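Stop Throwing Away the Messy Demonstrations

30 September 2022

I've now read the Zokeo write-up three times, once on paper with a pen, and I'm still a little annoyed by it. The result is good! I just think the people quoting it have picked up the wrong end.

If you missed it, the quick version goes like this. The Zokeo folks wanted a policy that could pick up household stuff and put it down somewhere sensible, and they trained it on demonstrations from handheld grippers. You hold the gripper, there's a wide camera on it, you do the chore with your own arm, and later a robot learns from what the camera saw. They trained one version on everything they had and another on a cleaned-up set, where a person had gone through and tossed any demonstration with a fumble in it. The cleaned-up version did better on their test, 50 successes against 13 fewer for the version trained on the whole pile. So now everybody I talk to wants to clean their data.

Well, hold on. Look at what the test was. Same table, same room, objects set down in tidy spots by people who knew what the robot liked. Of course the tidy data won. If you practice parallel parking between two cones and then take your exam between two cones, you'll do great, and I'd still rather not lend you my car.

I've been on the other side of this. Back in April I spent a long stretch in Vudbridge helping with collection for Luik, and my job for most of it was the cleaning. I had 22 rules for what counted as a bad demonstration (I wrote most of them, so I can complain). Gripper touches the object twice, out. Person pauses too long, out. Object slips and gets caught again, out. By the end I could get through a batch without really watching it, and that should have bothered me sooner than it did.

What did bother me was rule 14, the slip and catch. I kept seeing these lovely little saves. Somebody would pinch a bottle too high, feel it start to go, drop their wrist and get it back. It takes less than a second and you don't even think about it when you do it yourself. And I was deleting every one of them! Then we'd put the trained policy on an arm, it would pinch the bottle too high, and it would just stand there squeezing air. I mean, where was it supposed to have learned the save?

This is an old worry, and I'm not claiming to have discovered it. If you only ever show a learner the good path, it has no idea what to do one inch off the path, and small errors pile up until it's somewhere it has never seen. People have known that about imitation learning for ages. What surprises me is how fast we forget it whenever a nice clean number comes along.

Now, to be fair to the cleaning crowd, there's messy and there's messy. A demonstration where the person gives up halfway is no use to anyone if it's labeled as a finished job. Bad tracking is worse. If the position estimate jumps, the arm will learn to jump, and I'd throw those out all day long. I'd also say that a hesitant beginner teaches hesitation, and I have watched a robot dither over a cup in a way that reminded me very much of me.

But a recovery is a different animal, and lumping it in with the junk is lazy. The Malance group seems to get this. Their approach is to keep the fumbles, mark where the trouble starts, and train mostly on what comes after it – so the policy sees plenty of fixing and not much breaking. Their gains on the plain task were small, and I suspect that's why you haven't heard much about it. On the version where someone nudges the object partway through, though, they did a lot better, and that's the one that looks like my kitchen.

Same goes for the rooms, by the way. There's a habit of wanting a quiet corner with a blank wall and one person working at a time. I used to ask for it too. These days I'd take a busy room with people walking through the background over the quiet corner, as long as the tracking holds up. A policy that gets confused by a passing backpack is going to have a rough life.

So what I'd like from Zokeo is pretty modest. Run the same two policies again with the objects bumped, moved, and handed over at a bad angle, and print both tables next to each other. If the clean set still wins, fine, I'll say so here and dig out my old rules. And please, whoever is doing the sorting over there, keep the rejects on a drive somewhere. Ours from Vudbridge are gone and I'd love to have them back. 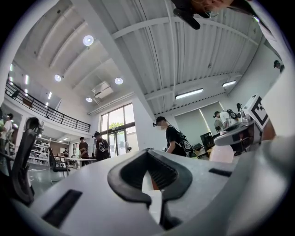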